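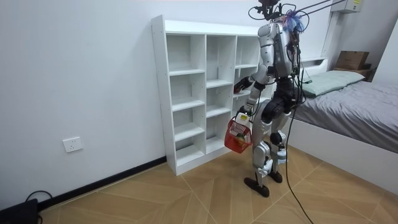

CESIS, February

Chapter 12
House Rules for Robots Near Shelves

I started writing this chapter at a desk, which was a mistake. I had the standards binder open (203 pages, and I'd tabbed most of them), and I had a nice outline going, and then I went and stood in a room with a humanoid, a shelf and a bed and threw the outline away. You can read a lot about safe distances before you have to decide where your own feet go!

So we'll begin with the room and get to the binder later. The task sounds like something you'd give a seven-year-old: things go from the shelf to the basket, or from the basket to the shelf. One hand carries, the other hand handles the goods. The rules we'll work with come from the Vundatine code, a short set of house rules I've taught from for a few years now. There are 18 of them, and I promise we won't do them all today.

Rule 1 is the tether. If a legged robot is standing up, it's on an overhead line, and the line is checked before the power goes on. My students always want to talk about the stop button first, and I get it, the button is red and exciting. But think about what a stop does to a machine that needs power to stay on its feet. Cut the power and you may have a heavy thing on its way to the floor. The button and the line have to be planned together, and whoever holds the button should be able to tell you what the robot will do when it's pressed. Ask them. If they have to think about it, you're not ready to start.

Rule 2 is cables. A cable on the floor is fine as long as everyone knows where it runs and the feet aren't going to cross it. Walk the route yourself, slowly, before every session, and walk it again if the robot has turned around.

Now for the hands, where most of the arguments happen. 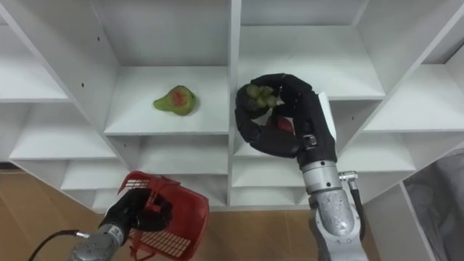 Figure 12.2 Fruit handling: grapes in the right hand, basket in the left, a pear on the shelf.

Fuseini Amegashie and I went back and forth over Rule 6 for a whole winter. My first draft said "the robot shall not damage the item," and he sent it back with one word in the margin: "Which?" He was right (annoyingly). A grape and a cardboard box need different limits, so a rule that covers both has to say how the limit gets picked. The version we ended up with asks you to name the softest item in the session and set the grip limit for that one first. Then you can raise it, item by item, in writing.

Write the limit down before you run. I know how that sounds. I've also read almost 160 session logs in which the grip setting was filled in afterward, from memory, by someone who wanted to go home. 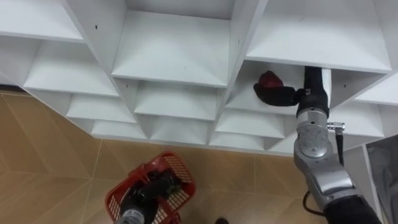
CESIS, February, afternoon

Rule 9 deals with the basket, and it's the one people skip. A basket can be held or it can be on the floor, and those are two separate setups with two separate checks. If it's held, its weight counts toward what the arm is carrying, and so does everything you drop into it. If it's on the floor, it's a trip hazard for the robot and for you, and the arm has to reach down for it, which changes the balance of the whole machine. Pick one before you start. If you switch partway through, stop and do the other check.

Reaching high has its own page in the binder, and we'll use the Ginance worksheet for it at the end of this chapter. For now, remember that the wrist and forearm go into the compartment along with the hand. Students measure the item, measure the opening, and forget the wrist every single time. I did too.

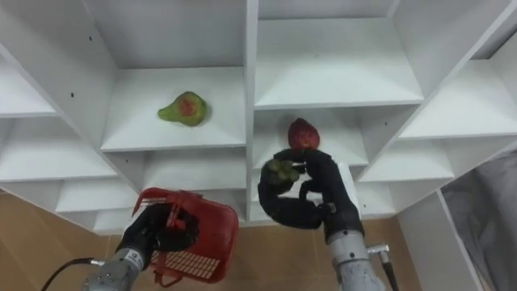 Then there's Rule 11, mixed loads. May a hand that already has something in its palm pick up something else? Our code says yes, with two conditions: the first item has to be listed as held, and the grip limit stays at whatever the softer of the two items needs. The Rebelo code, which some of you will meet at work, says no, one item per hand, and I can see why they like it. It's a lot easier to check.

Before you read on, take a sheet of paper and write your own version of Rule 11 for a kitchen shelf, in plain words, short enough to tape to a wall. Keep it. We'll pull it apart in Section 12.3.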